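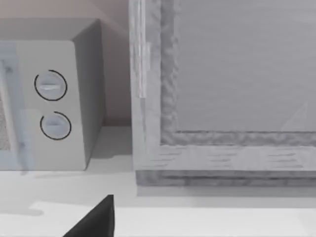 A white microwave with two round control knobs.

What is coeliac disease?

Coeliac disease (say "see-lee-ack") is an illness that affects the gut. You can't catch it from anyone. It runs in some families, and you can find out you have it when you are two or when you are 70.

Your body has an immune system, which fights germs. In coeliac disease the immune system makes a mistake. When the person eats gluten, it attacks the lining of their own gut. Gluten is found in wheat, barley and rye, so it is in most bread, pasta and cakes.

The inside of your small bowel is covered in tiny bumps called villi. They take in the goodness from food. Gluten flattens them in people with coeliac disease - and then the body misses out on things like iron.

Some people get tummy ache or feel very tired. Others grow slowly. Doctors usually start with a blood test. You need to keep eating gluten until the tests are done.

There is no medicine that cures it. The treatment is to stop eating gluten for good. Rice, potatoes, eggs, fruit and plain meat are all fine.

Luana found out when she was in primary school. "I take my own cake to parties," she says. "Mine is usually chocolate."

Words to know
Gluten: a protein in some grains
Villi: tiny bumps inside the small bowel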